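The bakery on Medrano Street closed at five, and Lorna Dunbar got there at ten to. The girl had the box ready on the counter with the string already tied.

"What name did you want on it?" the girl asked.

"No name," Lorna said. "He wouldn't like that."

She carried it home on the number 14 bus with the box flat on her knees. It was August and the windows were open. A man across the aisle was reading a letter and moving his lips. She thought about her father, who had read everything that way, even the backs of seed packets.

Relu Vasiliu was on the front steps when she turned the corner. He had come 22 miles from Bronditz in his work shoes.

"Is he up?" he said.

"He's up. He's been up since four. He wants to know who has his ladder."

"I have his ladder."

"Then tell him that."

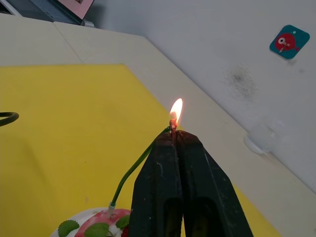 The candle, lit.

Her father looked at the flame for a while. Relu told him about the ladder, and then told him again, louder. The old man nodded and asked if the third rung was still bad.

"I fixed it," Relu said.

"With what?"

"A piece of ash. From the yard at Zornik."

"Ash is all right," her father said.

Lorna went to the kitchen for plates. Through the wall she could hear them talking about Zornik, who had worked there, who had gone to the coast, what the foreman used to keep in his desk. They had not spoken in 20 years. She had expected shouting, and had asked Ghizlane next door to listen for it.

She took down three plates and then put one back. She ran the tap so they would think she was busy, and sat on the stool by the window until her father called out to ask where the knife was.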